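Gurkum Lab Course, Unit 4: Tracking a Hand-Held Gripper from Its Own Camera

Handout, revised July 3, 2021

Read this before the lab session. You will need the Clolora package installed and the recording set for this unit unpacked in your home folder.

4.1 What the tracker does

The tracker takes video from the camera on the gripper and estimates how the camera moved between one picture and the next. It looks for small spots that stand out from their neighbors, called features, and follows them over time. Corners, screw heads and printed text make good features. A smooth, even surface gives it very little to work with.

The main setting is min_features. In our configuration it is 296. If fewer features than that survive the matching step, the tracker reports "weak" and relies on the motion sensor until it recovers.

4.2 Plain surfaces, glare and the fingers

Wood grain is harder than it looks. The lines mostly run one way, so a feature placed on a line can slide along it and still match well. Motion across the grain is measured better than motion along it. Glare adds a second problem – the bright patch depends on the position of the light and the camera, so its edge moves differently from the table.
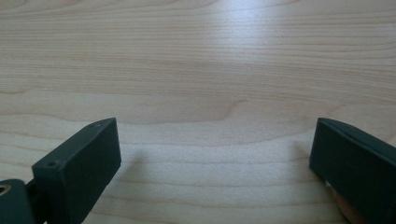

Figure 4.1. Gripper fingers over a pale wooden tabletop. Note the glare near the upper center and the small hooked grain line above the gap.

The fingers are a separate matter. They are attached to the same tool as the camera, so features on them say nothing about travel over the table. The two screw holes on the left finger are sharp dark dots of the kind a detector likes to pick. If they are left in, the estimate is pulled toward "not moving."

4.3 Steps

1. Run the tracker on recording 487 with no mask. Save the log.
2. Draw a mask over both fingers and the mount at lower left. Leave a small margin, and include the shadows next to the fingers.
3. Run it again and compare the two logs.
4. Turn on the glare filter and repeat. Pixels above the brightness limit are dropped before detection.

Recording 660 is a cluttered desk and should track without trouble. Use it to check your setup if step 1 gives an error.

4.4 To hand in

Both masks, all three logs, and a paragraph on which direction of motion drifted most. Keep it under 2 pages.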